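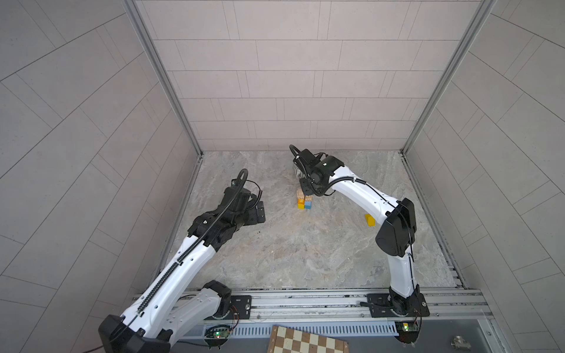
2025년 6월 1일

나무 블록을 다시 꺼냈다. Olatunji라는 중고 장난감 가게에서 상자째 산 물건이고, 상자 옆면에 206이라고 적혀 있다. 조각 수를 적은 것 같은데 맞는지는 확인하지 않았다. 한 회사 제품으로 채워진 상자는 아니다. 칠이 된 것과 안 된 것, 모서리를 많이 굴린 것과 덜 굴린 것이 섞여 있고, 같은 직육면체라도 나란히 놓으면 높이가 조금씩 다르다.

지난번 글에서 색깔별로 나누어 담겠다고 썼는데, 해 보니 불편해서 그만두었다. 쌓을 때 필요한 건 색이 아니고 길이와 두께다. 지금은 크기별로 통 3개에 나누어 담는다. 정육면체가 한 통, 짧은 막대와 긴 막대가 한 통, 나머지가 한 통이다. 나머지 통이 제일 먼저 찬다. 삼각형, 반원, 홈이 파인 조각, 용도를 모르는 조각이 전부 거기로 간다.

## 바닥

블록은 카펫 위에서 쌓으면 안 된다. 세 단까지는 괜찮아 보이다가 네 단째에서 기운다. 대리석 무늬가 있는 바닥에서 쌓으니 훨씬 낫다. 단단하고 평평해서 아래 블록이 흔들리지 않는다. 대신 미끄럽다. 옆에서 살짝만 건드려도 맨 아래 블록이 밀리고, 그러면 위에 있던 것도 같이 밀린다.

부스러기도 문제다. 나무 가루나 모래알 하나만 밑에 끼어도 블록이 까딱거린다. 처음에는 블록이 휜 줄 알고 사포질부터 했는데 바닥을 닦으니 멀쩡했다. 그 뒤로는 쌓기 전에 마른 천으로 바닥과 블록 밑면을 한 번씩 닦는다. 밝은 무늬 바닥에서는 작은 알갱이가 무늬에 묻혀 잘 안 보이니 손바닥으로 쓸어 보는 편이 빠르다.

## 시작하는 블록

첫 블록은 정육면체로 한다. 어느 면으로 놓아도 높이가 같으니 방향을 고민할 필요가 없다. 긴 블록은 눕혀서 옆에 두고, 정육면체로 기둥을 먼저 잡은 다음에 걸친다.

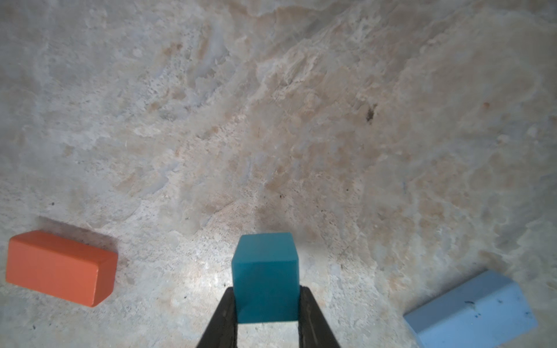 Rakiya Idahosa는 지난번 글에 단 댓글에서 순서가 반대라고 했다. 제일 크고 납작한 것을 먼저 눕히고 정육면체는 그 위에 올려야 한다는 것이다. 정육면체로 시작하면 바닥에 닿는 면적이 작아서 결국 다시 쌓게 된다고도 적었다.

맞는 말이라서 그 방법으로도 해 보았다. 높이 올릴 때는 확실히 큰 블록을 깔고 시작하는 쪽이 안정적이었다. 다만 다리나 문처럼 가운데를 비우는 모양은 여전히 정육면체로 시작하는 것이 편하다. 만들려는 모양에 따라 고르면 된다.

## 칠이 된 것과 안 된 것
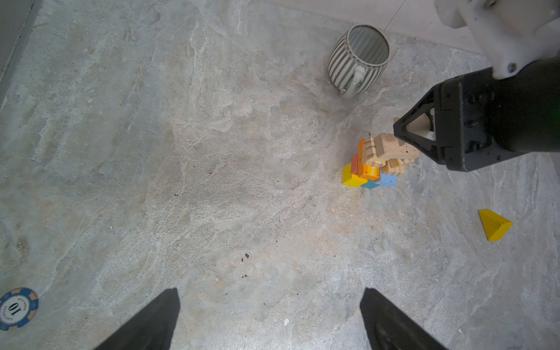 칠한 블록끼리는 잘 미끄러진다. 특히 도막이 두꺼운 것은 모서리가 둥글게 뭉쳐서 면과 면이 완전히 닿지 않는다. 칠하지 않은 블록은 표면이 조금 거칠어서 같은 각도에서도 덜 밀린다. 그렇다고 아무 데나 올려도 되는 건 아니다. 이 탑에서는 칠하지 않은 연한 갈색 블록이 맨 위에 기울어져 얹혀 있는데, 밑에 모인 블록들부터가 들쭉날쭉하다. 왼쪽에 기대 있는 높은 주황색 블록처럼 윗부분에 홈이 새겨진 조각도 받침으로는 쓰기 어렵다. 홈 위에는 다른 블록의 면이 제대로 닿지 않는다. 이런 조각은 맨 위 장식으로 쓰거나 옆에 세워 두는 것이 맞다.

표면 손질은 400번 사포로 한다. 더 거친 것을 쓰면 칠이 벗겨진다. 모서리에 튀어나온 부분만 몇 번 문지르고 끝낸다. 칠하지 않은 블록에는 Notent 왁스를 얇게 발라 보았는데, 냄새는 괜찮았지만 미끄러워져서 다시 갈아 냈다. 블록에는 안 바르는 것이 낫다. 남은 왁스는 도마에 썼다.

## 세우는 것과 눕히는 것

직육면체는 눕히면 안정적이고 세우면 높이가 나온다. 당연한 말인데 막상 쌓다 보면 욕심이 나서 자꾸 세우게 된다. 내 기준은 이렇다. 세운 블록 옆에는 눕힌 블록을 붙여 둔다. 딱 붙이면 한쪽으로 넘어가는 것은 어느 정도 막아 준다. 주황빛 노란 블록을 세우고 그 앞에 연한 하늘색 블록을 길게 둔 배치가 그런 식이다. 노란 쪽 아래에는 흰 글자로 Sup이라고 찍혀 있다. 무슨 단어인지는 모르겠다.

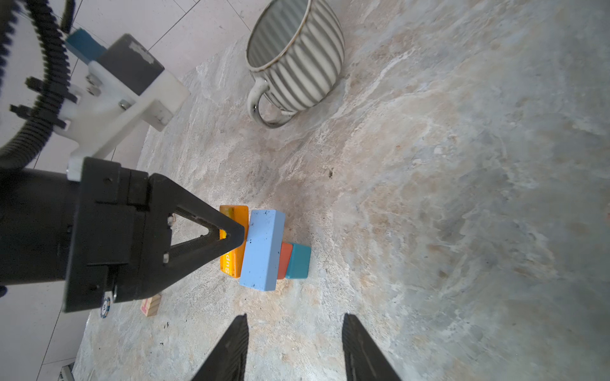 ## 보관

통은 Cleltport에서 나온 뚜껑 있는 것을 쓴다. 뚜껑이 꽉 닫히지 않는 점이 오히려 마음에 든다. 나무라서 밀폐하면 여름에 냄새가 밴다. 작년 8월에 비닐봉지에 넣어 묶어 두었다가 칠이 서로 달라붙은 적이 있다. 떼어 낼 때 칠이 같이 떨어져 나가서 몇 개는 얼룩덜룩해졌다.

물로는 씻지 않는다. 물을 조금 묻혀서 꼭 짠 천으로 닦고 그늘에 펴 둔다. Clonex 세정 티슈도 써 봤는데 빨간색이 묻어 나와서 그만두었다. 100개 넘게 닦으면 저녁이 다 가니 통 하나씩 나누어서 한다. 지금 막대 통까지 끝났고 나머지 통이 남았다.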